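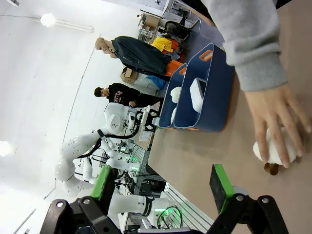
Storing small plush toys in closed bins in a damp basement

Corina Gasser
Asked in Storage and Moisture

I keep stock for a small toy-lending shelf in a basement of 600 square feet. Relative humidity is 50 percent in winter and goes above 70 in August. The toys are mostly polyester plush, a few with cotton covers. Last summer the ones in lidded plastic bins came out smelling musty, while the same kind of toy on an open shelf upstairs was fine. I see no visible mold. Should I put desiccant in each bin, or is the lid the problem? I have 400 grams of silica gel on hand and a Prelex dehumidifier that I have not set up yet.

3 replies

Wekesa Waweru
The lid only holds in what you put in. If the toys go into the bin at 70 percent humidity, the air inside stays near 70 percent, and the filling holds far more water than the air does. Any cooling of the basement wall then pushes it higher on that side of the bin. Run the dehumidifier first, with the bins open, until a cheap hygrometer placed among the toys reads under 50 for two full days. Then close them.

Silica gel is worth adding only if the bin seals. A bin with open handle slots exchanges air with the room all day and will use up the gel within a week or so. For those, control the room and skip the gel.
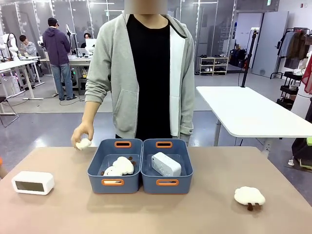

Slot handles front and back on a pair of plastic bins.

For a gasketed bin, 100 grams is plenty for a summer if the contents start dry. Recharge it in the oven at the temperature printed on the packet – the limit differs between the plain and the indicating types.

Kheri Athumani
cedar blocks. worked for my sweaters

Stella Mutiso
Cedar covers the smell and does nothing for humidity. I agree with Wekesa on the order of steps. Two additions: keep the bins off the slab (two lengths of scrap lumber will do) and leave a hand's width between them and the outside wall. The musty batch should be washed and fully dried before it goes back in. The filling takes longer than the cover, so give it an extra day.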